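3.2 The bench at Gritach

We put the Lostik cell together in a shared workshop, over a good many evenings, and we tried to keep to parts that a patient hobbyist could buy or print at home. The fixture plate was printed twice before we were happy with it.

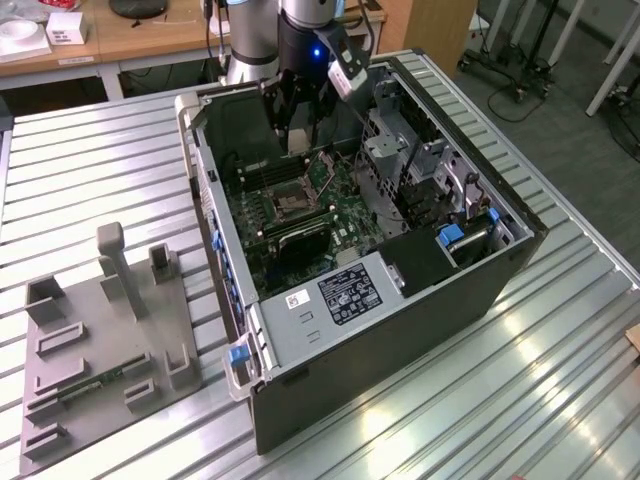 Figure 4. The arm over an open desktop tower, with the printed fixture plate beside it.

Each of the 60 trials began with the tower lying on its side and the gripper waiting above the board. We drew the starting angle of the case afresh every time, which was a little tedious, but we were glad of it once we came to compare the 9 grasp settings.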